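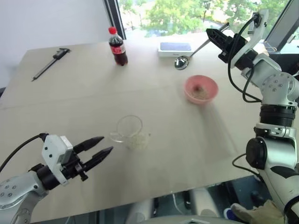
Llevo semanas queriendo escribir sobre el arroz, que es una de esas cosas que en mi casa siempre se han hecho a ojo y de las que, por lo visto, tengo más opiniones de las que pensaba. Mi madre metía la mano en el saco, sacaba dos puñados por persona y uno más «para la olla», y le salía siempre igual. Yo heredé la olla, pero la mano no. Durante años he comido arroz tres días seguidos por no saber calcular, y alguna noche de mayo nos quedamos todos mirando el fondo de la fuente con cara de pena.

Así que este invierno me puse seria y empecé a medir. Nada de balanzas (tengo una Umex que se quedó sin pila y ahí sigue, en el cajón de los trapos), solo un recipiente transparente, un cuenco y una cuchara. Lo del recipiente transparente me parece importante, porque el arroz engaña muchísimo: en un cuenco de color parece que hay poquísimo y luego lo echas en algo de vidrio y ves de verdad hasta dónde llega. Antes lo pasaba directamente del paquete, y claro, del paquete cae todo de golpe o no cae nada. Con la cuchara se va despacio, se para cuando una quiere y, si te has pasado, devuelves dos cucharadas y tan amigos.

También he aprendido que conviene despejar la mesa grande y trabajar ahí, sentada si hace falta, y no en el rinconcito que queda entre el fregadero y los fuegos. Un grano de arroz que se cae en una encimera desaparece para siempre y reaparece en tu calcetín a las once de la noche. En la mesa se ven todos, se barren con el canto de la mano y listo. Y mejor todavía si la ventana está cerca, que con luz de día se distinguen bien las piedrecitas y los granos feos, sobre todo en el arroz que compro a granel en Liao, que es riquísimo pero viene como viene.

Otra manía nueva: pasar la cuchara bajita, casi rozando el borde. Cuanto más alto lo sueltas, más rebota, y el arroz rebota con una alegría que ya quisiera yo por las mañanas. Si el cuenco está pegado al vaso, mejor, porque el viaje es corto. 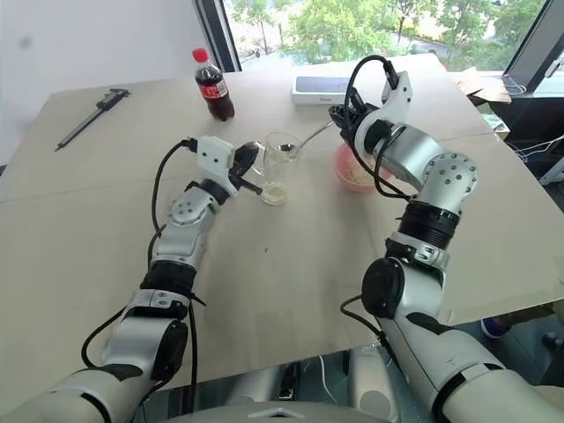
Silvana Lopes me escribió, cuando le conté todo esto, que ella enjuaga el arroz en el mismo vaso donde lo mide y que así ensucia una cosa menos, pero que hay que esperar a que el vaso esté bien seco para la siguiente tanda o los granos se quedan pegados a las paredes y no hay quien los saque. Lo he probado y tiene toda la razón en lo segundo. En lo primero no me convence tanto, porque a mí me gusta lavarlo en un cuenco ancho, removiendo con los dedos, cambiando el agua hasta que me aburro.

De las cantidades, para quien me lo pregunte: en casa somos cuatro y ahora pongo un vaso raso y dos cucharadas de propina. Si viene mi hermano, tres más, y aun así rebaña. El agua la sigo echando a ojo, lo confieso, con el truco del dedo que me enseñó mi madre, y de momento no pienso cambiarlo. La semana que viene quiero probar con lentejas, que son más pesadas y ruedan todavía más.

Entradas recientes
El cajón de los trapos, segunda parte
Sopa de ajo para noches largas
Los tarros de cristal que no tiro
Lo que compro a granel y lo que ya no
Un bizcocho que se hundió y nos lo comimos igual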